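Filed under: Kitchen & Pantry, Checklists, Food Safety

My September fridge and produce drawer check, with notes

I do this once a season and every time I forget half of it, so this year I wrote it down while I was doing it. Feel free to print it out and stick it inside a cabinet door. My comments are under each item — skip them if you just want the list.

We moved to Tamalstead two years ago and the fridge came with the house. It's a Timano, it hums, and I love it anyway.

BEFORE YOU START

[x] Cooler out, ice packs in it
Anything with meat, milk or eggs goes straight in. I used to leave it all on the counter and tell myself I'd be quick. I am never quick!

[x] Trash bag open and ready
Open it first. You don't want to be fighting with a trash bag while you're holding a jar of something gray.

[x] Thermometer in a glass of water, middle shelf, overnight
Mine read 41, which is higher than I like, so I turned the dial down one notch and checked again the next morning. It read 37. Pass. The freezer should be at 0 or under, and mine was.

DOOR AND SEALS

[x] Dollar bill test, all four sides
Close the door on a dollar bill and tug. If it slides right out, the seal is tired. Top, left and bottom were snug. The hinge side was a little lazy down low, so I wiped the rubber with warm soapy water and tried again, and it grabbed. Turns out I'd been blaming the seal for what was mostly old jam.

[x] Door closes by itself from halfway
It does now. I raised the front feet a hair with a wrench. (Check with a level if you have one. I used a marble, and then I had to go find the marble.)

[ ] Door light
Out since summer. I keep buying the wrong bulb. Not a safety thing, but leaving this one unchecked until I get it right.

DRAWERS

[x] Drawers out, washed, dried all the way
Warm water, a drop of dish soap, soft sponge. Let the plastic come to room temperature before you hit it with warm water, or it can crack. Ask me how I learned that one. The replacement was $20 plus shipping and it still doesn't match.

[x] Look for cracks and sharp edges
Run a finger along the rim and down in the corners. Cracks hold gunk and you can't really clean them.

[x] Every vegetable looked at before it goes back
Peppers especially. Press gently near the stem. Firm and glossy goes back in, soft or wrinkly goes in tonight's chili, anything fuzzy goes out. 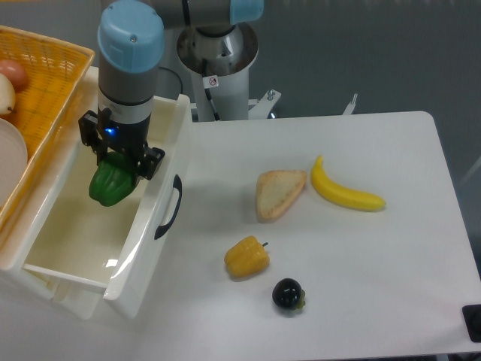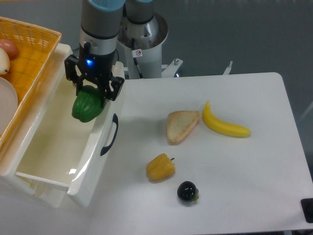
[x] Raw meat has its own spot, lowest shelf, on a tray
I know, I know, everybody's heard it. But I found a pack of chicken thighs sitting up over the lettuce in my own fridge, and I'm the one who writes these lists.

[x] Nothing washed and put away wet
I dry greens in a dish towel and change the paper liner while I'm in there. Damp drawer, slimy spinach.

BACK AND UNDERNEATH

[x] Unplug before touching the coils
No exceptions, even if it's only for a minute.

[x] Coils brushed and vacuumed
I use the long skinny Baluyot brush from the hardware store. The amount of dog hair that came out would have made a second dog.

[x] Cord and plug
No nicks, no brown marks on the plug, not pinched behind the feet. No extension cord either. If yours is on one, please fix that before you do anything else here.

[ ] Drip pan
Couldn't get it out. I'll try again when there's someone around to help me tip the thing.

LEFTOVERS AND JARS

[x] Masking tape date on everything cooked
Three or four days and it's gone. My sister calls me the tape lady.

[x] Mustards down to 2
There were more. Let's leave it there.

That's where I got to before dinner. Drip pan and bulb are carried over, and I'll do the chest freezer in the garage next.

COMMENTS

Myrtle Calloway
The marble! I've used a can of soup on its side for years. Also, check your drip pan soon, mine had a whole ecosystem in it.

tretuton_gal
Is 37 okay for lettuce? Mine freezes at the back if I go any colder than 38.

Reply from the author
37 is fine in mine, but I keep the greens away from the back wall. If yours is freezing, try moving them forward before you touch the dial.

porchlight415
Did the dollar test and the bill fell out on its own. Ordering a new seal tonight.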